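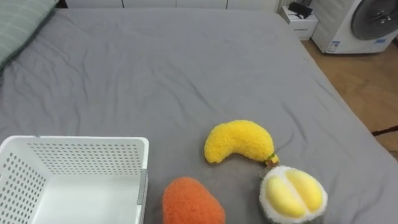

Frimpong objects that a bedroom is the wrong place to look for sleep quality in the first place, and that most of what we call a sleep environment effect is a difference in who fills in the diary. We think she is at least half right.

Figure 2. A bed with a gray fitted sheet and a pale green pillow.

4.2 Bedding and reported sleep

The claim under test is a common one: people who change their bedding more often sleep better. The Clencombe survey is usually cited for it. Of its 836 respondents, those who washed their sheets weekly gave higher ratings to their own sleep. The survey did not ask about shift work, small children or pain, and any of these could keep a person from both sleep and laundry. Yáñez made this point in her comment on the first release, and we have not seen it answered.

Our own data do little to rescue the claim. The Tandatgate sample had 103 adults who kept diaries through November. Ratings rose slightly in the nights after a change of sheets, but the rise was gone once we dropped the 18 participants who had filled in several days at one sitting. Nomura and Takagi report a larger effect with wrist monitors. Their participants, however, were told what the study was about before it began, and the monitors scored quiet reading in bed as sleep on almost a third of the nights checked.

Room temperature fares a little better, though the thermometers were placed by the participants themselves, some of them on windowsills. Mansilla's reanalysis treats these readings as if they came from the bedside. We do not see how that can be justified, and we leave temperature out of the main model. Results with it included are given in the appendix for readers who are less bothered by this than we are.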